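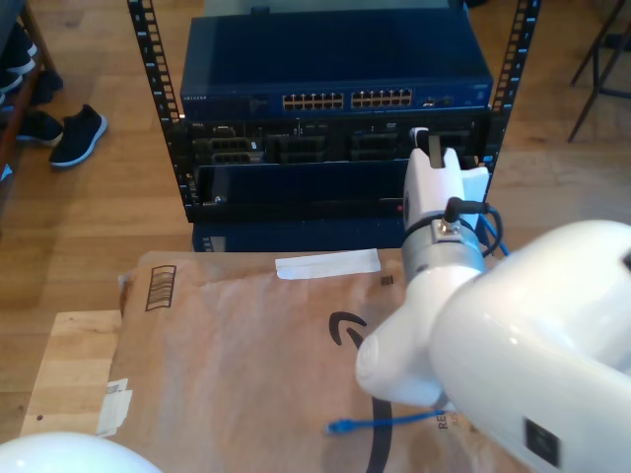
Network and Systems Technician
Cosura, Wembridge site
Permanent, full time, on site
Reference 2474

Cosura runs the records and telephone services for a group of independent dental and optical practices. The practices connect to our Wembridge office, where the patient booking system, call recording and document storage are held. We are recruiting one technician to maintain the local network and the servers behind these services. The post is new and reports to the infrastructure manager, I-hsuan Yau.

Background

There are 22 practices on the network at present. Each has a router, one or two managed switches, a wireless access point per floor and between four and 30 desk phones. Configuration is held centrally but was built up over several years by different contractors, and naming, addressing and cable labelling differ from practice to practice. The first year of the post will be largely taken up with putting this in order.

Document storage is being moved from the old Drudetti archive system to a new file store. The archive has to remain readable until the last practice has been moved across. Experience of Drudetti is useful but we do not expect to find it, and the manuals are on the shared drive.

Main duties

Install, patch, label and document network equipment in the Wembridge comms room and at practices.
Maintain VLANs, DHCP scopes and firewall rules in line with the change procedure.
Apply firmware and operating system updates during agreed maintenance windows.
Check backup reports each morning and carry out a test restore once a month.
Take second-line tickets passed on by the service desk. Typical faults are dropped calls, slow logins, failed switch ports and printers that have lost their address.
Keep the asset register up to date, including serial numbers, warranty dates and rack positions.
Prepare replacement equipment for practices and remove the old units for wiping and disposal.

Essential

Two years' paid work supporting business networks, or a relevant apprenticeship completed.
Good working knowledge of Ethernet switching, IP addressing, DNS and DHCP.
Able to terminate and test copper cabling to a tidy standard.
Some administration of both Windows Server and Linux.
Clear written English. Much of the job is documentation – other people must be able to work from it at short notice.
Full driving licence. A pool car is provided for practice visits.

Desirable

Scripting in PowerShell or Python.
SIP telephony.
Fibre patching and basic optical testing.
Work in a setting where patient data is handled.

Hours and terms

The working week is 37.5 hours, normally 8.30 am to 5 pm with an hour for lunch. Maintenance windows open at 8 pm, usually twice a month, and the time is taken back in the same pay period. The technician joins the on-call rota after six months in post. On-call is paid as an annual allowance of £3000, with call-outs paid separately by the hour.

Annual leave is 25 days plus bank holidays. There is a contributory pension, and exam fees are met for certifications agreed in advance. The post involves lifting equipment, with a second person for heavier items, and working from step ladders. Appointment is subject to a basic criminal record check and two references.

How to apply

Send a CV and a covering letter of no more than two pages, quoting the reference above. The letter should describe one network fault you traced yourself – the symptoms, the tests made and the cause found. Applications without this will not be shortlisted.

Applications close at noon on the last working day of June. Interviews will be held at Wembridge in July and include a practical exercise of 40 minutes on a small test network. Tools are supplied. Hauksdóttir, our recruitment agent, is handling correspondence, and any request for adjustments at interview can be made through them. Questions about the work itself will be passed to I-hsuan Yau for reply. Speculative CVs from other agencies will not be considered.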